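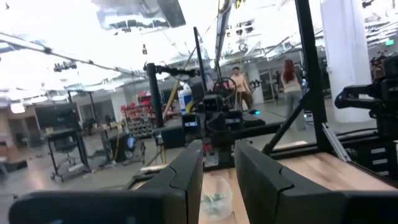 Folding money on the kitchen table: notes for the Ballton library talk

Jui-lin Siu, 13 January 2020

Opening (take your time, they'll still be finding seats)

Say hello, thank Kuo-hua for the invitation and for the tea. Mention that when he first asked me I thought he wanted a talk about saving money, and I said I was the wrong person entirely, and then he laughed and pulled out of his wallet the little folded shirt I had given his daughter at her graduation in June. She'd never spent it! He was keeping it for her. Pause here, because people like that story and somebody always wants to say that they have one in a drawer too. Let them.

Ask for hands: who has ever been given a folded bill? Who unfolded it and bought lunch? (Me, many times, and I don't feel bad about it.)

How I got started

Keep this short, I always go on too long. My aunt's restaurant on Raver Street, the tip jar, the slow hour after lunch. She could make a ring out of a single while she was talking on the phone. I couldn't make anything for most of a year. Hold up the old Oltura folding book, all 128 pages of it, and show them the coffee stains on the boat chapter. Tell them the boat is not worth the trouble and they should go straight to the heart.

Why a dollar bill folds the way it does

Pass the plain paper strips around now. Have everyone make one hard crease and open it up again, then do the same with a bill if they brought one. They'll feel the difference right away. A bill is long and narrow, so most of the square origami they learned in school won't carry over, and that's a disappointment to some people, so be kind about it. It has more cloth than paper in its feel, and it springs back. You press a crease, you turn around to get your tea, and it has opened up to look at you. A fingernail is fine. I use the flat stick from Sopacua, but please don't let this turn into the part where I talk about the stick.

Old soft bills for practice, crisp ones for gifts. The bank will give you crisp ones if you ask nicely. For the Siu family wedding I asked for 200 of them and the teller wanted to know what on earth I was up to, and I ended up making her a butterfly at the window with a line forming behind me.

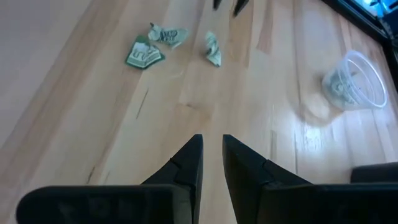
Placing the printing is the part I enjoy most, and it's the part the books hurry through. Anybody can follow the creases. What makes people lean over and look is where the printed border ends up, and where the pale parts land. Point to the bill on the left, the one folded flat into something like a shield, with the darker green running around its edges and the cream color in the middle. Ask them what they notice first. Most will say the border. Then have them look at their own strip of paper and imagine where an edge would travel if they folded the corner in. Give them a good minute for this, even if it feels long from up front.

Where to work

Any table will do as long as it's hard. No tablecloth. Varnished wood is lovely under the fingers, though it does catch the light, and there's usually one bright spot where you can't see a crease at all. Slide your work over to the duller side. Remind the folks at the back that they can use a big book on their knees.

Group folding: the heart

Walk around during this one. Don't rush the collar fold, go back and do it again from the start if even one table looks lost. Kuo-hua has 140 printed sheets with the steps on them, so there will be plenty, and people can take an extra home for a grandchild.

Questions I usually get

Is it legal? Folding a bill is fine. It still spends. Please no glue and no scissors, though.

Can I iron it? I've done it, low heat, under a dish towel. It helps a little.

How do you send one in the mail? Inside a card, between two pieces of thin cardboard, and tell the person it's coming.

Close by thanking the library again and asking for the pencils back.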